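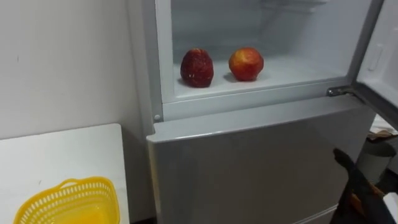
Skudinik door gasket, magnetic, 1070 mm

Reading time: 1 minute
Print | E-mail

Push-in replacement seal for upright fridges and fridge-freezers. Grey PVC, welded corners, full-length magnetic strip. Supplied flat, cut to 1070 mm on the long side. Order code 1877.

Measure the old seal from outer corner to outer corner with the door open. Tolerance is 4 mm on either side. Seals held by screws need the Bostell retaining kit, sold separately.
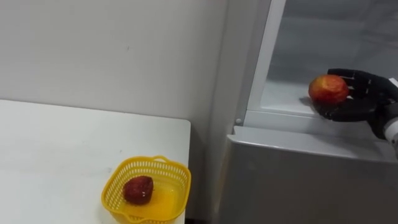
Kjærgaard writes that the corners sat proud after fitting and went down overnight with the door kept shut. Warm the seal with a hairdryer if they don't.

Fitting

1. Pull the old seal from its groove, starting at a top corner.

2. Wipe the groove and press in the new corners, then the sides.

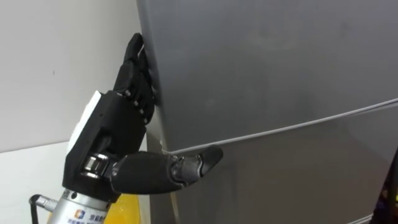 3. Close the door on a strip of paper and pull. It should drag evenly all round.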